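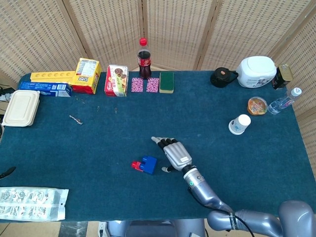 4.2 What buyers asked about first

We spoke to 541 people who had viewed at least one property in Plelley or Forsyth during the study period. Each was asked to name the first thing they had wanted to know about the home, before price. Mobile signal indoors came up more often than parking, and in Forsyth it came up more often than council tax band. Garden size was seldom mentioned by people viewing flats, as we would expect.

Of those who named mobile signal, 51 had tested it themselves during the viewing, usually by making a call from the kitchen or the back bedroom. The rest had relied on the agent's word or on a coverage map. Crichton and Vieira found the same habit among tenants, although their sample was drawn from one letting agency and leaned towards younger people.

Figure 3 gives the answers by type of property. Older stone houses stand apart from the rest – their owners reported weak signal in ground-floor rooms, and viewers seem to have known to ask. We did not measure signal strength, so we cannot say whether these reports were accurate.

Figure 3. First question asked by viewers, by property type and town. Answers given by fewer than 15 people are grouped as "other".

Agents saw the matter differently. Most told us that signal was raised late, often after an offer had been made. Part of the gap may come from the way we put the question, which asked viewers to recall what they wanted to know and agents to recall what they were asked. Section 4.3 returns to this point using the written enquiries.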